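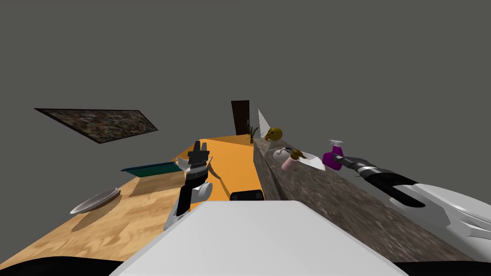
Simulated room used at the open day, with the right arm beside the purple spray bottle. Render: Damell

Damell shows two-armed household robot in simulation at Grorlow open day

Grorlow, 2020-10-02 – Damell has opened its simulation laboratory at Grorlow to visitors from trade and research. The day centred on Staltus, the company's control software for two-armed robots, run on a simulated machine in a set of computer-rendered rooms.

Visitors followed the work on screen from the robot's own viewpoint. The room shown here has a wooden table on one side and a granite counter on the other, with household items such as a plate, a cup and a spray bottle set out within it. Each arm carries its own gripper and can be commanded separately.

The Staltus library holds 528 room layouts, 93 of them added in August. Demonstrations ran in 11 sessions, and attendance was limited to 50.

"Simulation lets us repeat a reach under the same conditions and change one setting at a time," said Cremilda Holanda, head of testing at Damell. "Visitors asked mostly about contact forces, and we showed them the logs."

Room models were supplied by Wattanapong under a two-year agreement. Technical notes from the sessions – including arm settings and joint limits – are available on request from the Damell press office.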